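Storing tins on top of a metal cabinet - weight, order and the awkward flat one

Asked by Mayuree Thammasiri in Home storage
Viewed 91 times

I keep tinned desserts and fruit on top of a small grey metal cabinet with a flat top and a lock on the front. It stands in the back left corner, with a wire rack on the wall beside it.
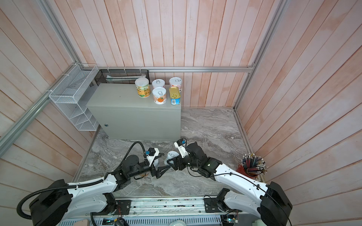 The tins are mostly round with pull tabs, 400 g or less, plus one tall canister and a flat rectangular tin. Two questions. Is there a sensible limit for weight on a sheet metal top? And should the flat tin stand on edge or lie down? The cabinet is a Ginel, no load figure on it that I can find.

2 answers

Fongchan Saengthong
Weight is unlikely to be a problem. Up to 6 kg spread over the top is fine on any cabinet of that sort I have used. Keep the heavier tins over the side panels, where the sheet flexes least. To re-order, take the round ones down to floor level first and put them back by date, oldest at the front.
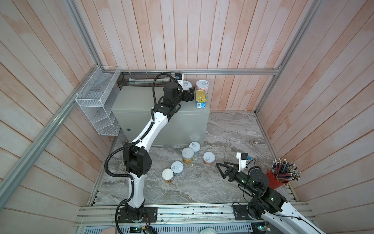
Do it in two batches so that you are not handling everything at once. The tall canister goes at the back in any case. Do not stack pull-tab tins unless the base of one sits properly inside the rim of the next. Many do not, and the upper tin will slide if the cabinet door is shut hard.

For the flat tin, lay it down with the lid up. On edge it takes less room but it tips easily. Check the rim and the tab before it goes back - a dent across the seam means use it soon or bin it.
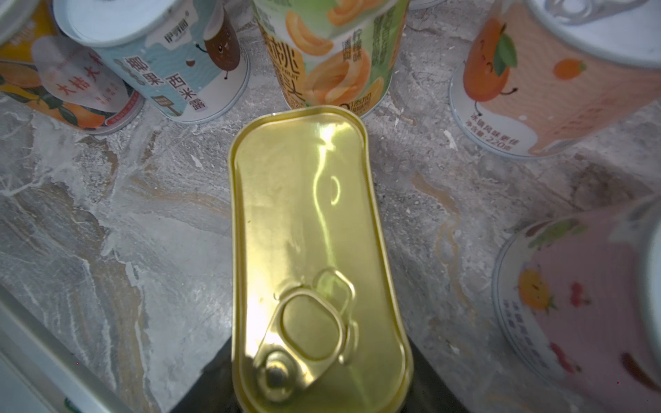
Flat tin, lid up, with the round tins behind.

Stundgate user 200
I just put mine in a box. Thongdee do one with a lid, Sunport is cheaper. Mark the dates on the lids with a pen, January etc.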